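Kolis Tablecloth in the Fern and Sprig Print: My Review After One Summer

By Ottilie Eder

I have bought a lot of bad tablecloths. The last one was a polyester thing that slid off if you looked at it, and the one before that had a plaid so loud my sister asked if we were having a barbecue indoors. So when I say I love this one, please know I came to it grumpy.

It's the Kolis cotton cloth, the big rectangle, in the pattern they call Fern and Sprig. I paid 65 dollars for it at the Zekitdale home store on a Wednesday morning, which felt like plenty for something people are going to drip soup on. I carried it around the store for a while and put it back once. Then I went back for it!

First, the print. The ground is a proper bright white, and the plants are drawn in thin dark gray lines, like the pages of an old plant book before anyone got around to coloring them in. There are ferns, there are seedy little sprigs, and there are these wonderful branching plants that spread out at the top like small trees. Then every so often you get an orange flower. I was nervous about the orange. On the store's website it looked like traffic cones, but at home it's cheerful and there's just enough of it that I've started buying orange napkins on purpose.

My big worry was the wallpaper. Our dining room came with a damask paper, olive brown on a beige cream, with big flower shapes and skinny columns of diamonds between them, and fine stripes behind all of it. I'm fond of it (my husband is less fond of it) but it has bullied every pattern I ever put near it. A plain cloth looked like a hospital. Anything with roses looked like a fight. 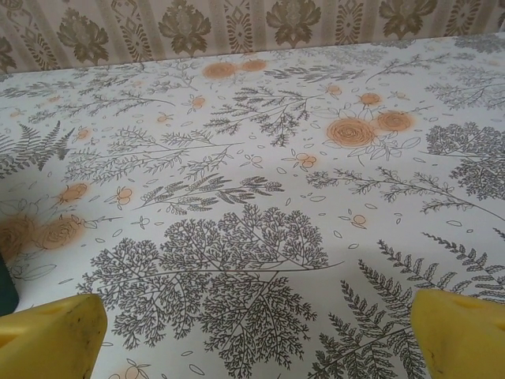
Fletcher Kingi wrote to me that he'd never put two patterns that busy in one room, and that he would have gone with a solid olive cloth and been done with it. Fair enough, and if you like a calm room you should probably listen to him. I did try olive, years ago, and the room went so dark at dinner that we kept turning on the kitchen light to see the potatoes. What saves this pair, I think, is that the cloth is line drawing on white and the paper is solid shapes on cream, so they're busy in different ways. The wall is very formal and marches along in its columns, and the ferns go wherever they want.

Now the practical stuff. The fabric has a nice weight to it, heavier than I expected from feeling the corner through the packaging. It hangs straight on the long sides and doesn't creep when somebody leans on it. I don't use a pad underneath, though I would if I had a glass table.

Washing: the label says 60 degrees max, in Celsius, so I had to look up which setting that was on my machine (hot, on mine). I mostly run it on warm and I've had no trouble with the gray lines fading. Red wine came out with a soak. Turmeric didn't, not all the way, but the ghost of it landed next to an orange flower and I can only find it when I go hunting. Beet juice, fine. Candle wax, the old paper bag and iron trick.

Ironing is where I take off half a star. It wrinkles! It comes out of the dryer looking like a road map, and on a cloth this size that's a whole podcast's worth of ironing. If I pull it out damp and hang it over the shower rod I can get away with doing only the middle, and the small leaves and open petal shapes scattered all over hide a surprising number of creases. But if you hate the iron, you've been told.

The hem is neat, with mitered corners, and one thread came loose at a corner in the second wash. I snipped it and nothing more has happened.

I also looked at the Ogura linen, which is gorgeous and feels like a cloud, and which I can't trust myself with. The Timus wipe-clean one was cheaper at 19 dollars and I'd say get that if you have toddlers, but it had a shine to it that I didn't want at dinner.

Four and a half stars from me. It has made me want to set the table at lunchtime, for a sandwich. They sell napkins in the same print and I haven't bought them yet, though my birthday is in September and certain people in this house know it.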